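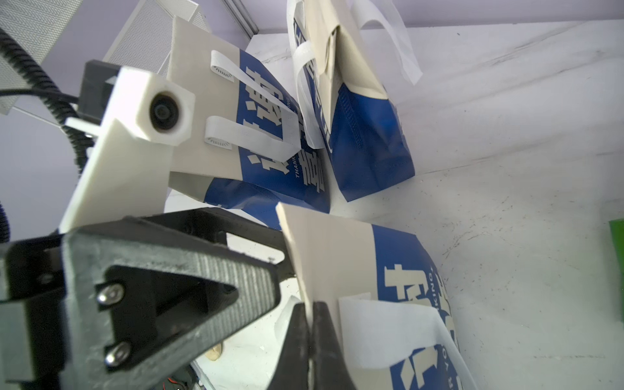
Darmawan Ginting

Guides > Reading and Writing > Author Interviews

Start Books Events Write for Us Contact

How to Prepare and Write Up an Interview With a Novelist

Last updated: June

My first author interview was with a fantasy writer who was visiting our town for one evening. I had a list of 22 questions copied from other blogs, and I used five of them. The rest of the hour we spoke about maps. It was a good talk, but the text I made from it was weak, and it took me a long time to understand why. This page is the method I use now. It is written for people who have a small book blog or a school magazine and want to do a first interview.

Before you ask

Read the newest book to the end. If it is part of a series, read at least the first volume too. While you read, write down page numbers and one or two words next to each. For Carla Dabbas's novel Clotlow, my notes were things like "p. 222, why the brother stays silent" and "p. 329, river again". Later these notes become questions almost without work.

Then look for older interviews. You do not need to read all of them, three or four is enough. Mark the questions which come every time, such as where the ideas come from. The author has a ready answer for these, and your reader has probably seen it.

Writing the request

Keep the message under 200 words. Say who you are, where the interview will be published, how much time you need, and if you prefer to meet, to call or to send questions by email. Put the link to your page at the end. If the author has a publicist, write to the publicist first. I once wrote to both on the same day and each of them waited for the other to answer me.

Give two possible times. "Sunday after 4 p.m." is easier to answer than "sometime next week".

Choosing the questions

For half an hour of talk I bring eight questions and expect to ask six. I put them in this order:

1. One easy question about the present, for example what the author is doing this week.
2. Two questions about the new book that do not spoil the ending.
3. Two questions from my page notes.
4. One question about the work itself: drafts, editing, research.
5. Two in reserve.

A question should have one part. When I ask "How did you invent the city of Yagi, and did you always know it would burn?", I get an answer only to the second part. Ask the first, wait, and then ask the other one.

During the conversation

Ask permission before you record, and start the recording after the yes. Write by hand also, only names and spellings. Fantasy names are terrible in a recording. I heard "Clatance" as "clear chance" for a whole page until I compared it with the book.

Leave silence after an answer. I find this hard — in my language a pause feels impolite — but the best sentences often come after it.

Making the text

Half an hour of speech gives me over 2000 words, and I publish less than half. Type everything first, then cut. You can remove repeated words and false starts. You cannot join two answers into one if this changes what the person meant. If you move a question to another place, read the answers on both sides again.

The introduction should be short: who the author is, what the new book is, where you met. Put a spoiler warning before the question that needs it, so readers can skip only that part.

Some authors want to see the text before it is published. Agree on this early. I send it for correction of facts and give a date for the reply. Carla Dabbas changed one word in mine, the name of her first publisher, Kotetti, which I had written with one t.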